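Pormont Helpdesk
Ticket 353: Desk top rocks and dips at one corner
Product: Nelloser desk, light wood top
Raised by: Dwynwen Lougher
Handled by: Clyde Ridgeway
Status: Open, waiting for part

Dwynwen Lougher, 09:10
The desk in the shared room has started rocking again. If you lean on the front left corner it dips and then comes back up when you let go. Pens roll off. We had it against the wall until March and it was fine there. Since it was moved out so people can work from both sides it has got steadily worse. I tried folded card under one leg. That helped for a morning.

Clyde Ridgeway, 09:45
Please take the card out before doing anything else. Then check whether the leg lifts off the floor when you press the corner, or whether the leg stays put and only the top moves. Those are different faults.

Dwynwen Lougher, 10:20
Card is out. All the legs stay on the floor. The top moves.

Clyde Ridgeway, 10:32
Then it is the fixings under the top. There are 4 bolts at each corner, going up through a Lepik bracket. Use the hex key taped under the crossbar. Tighten each one a bit at a time, working across the bracket, and stop when it goes firm. The thread goes straight into the wood and will strip if you force it.

Dwynwen Lougher, 11:50
Done. Three corners tightened up properly. At the front left, 2 of the bolts just go round and round. I took one out and there was sawdust on it. The dip is smaller than it was but you can still feel it.

Clyde Ridgeway, 12:05
Those holes have stripped. Leave the loose bolts in for now and don't put anything heavy on that corner. I have asked Drativmont for threaded inserts and slightly longer bolts. Delivery can take up to 3 weeks. Can you attach a photo?

Dwynwen Lougher, 14:15
Attached.
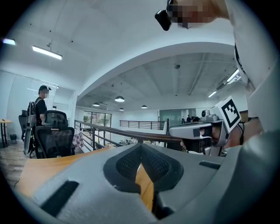 Can the desk be used while we wait for the inserts?
Light work is fine. Keep weight towards the middle, don't sit or lean on the front left corner, and have a person at each end if it needs moving. Lift it by the frame, as pulling on the top will open up the holes further.

Clyde Ridgeway, 14:40
Inserts ordered. I will fit them myself, it needs a drill and the top has to come off. Allow an hour with the room clear. Leaving this open until then.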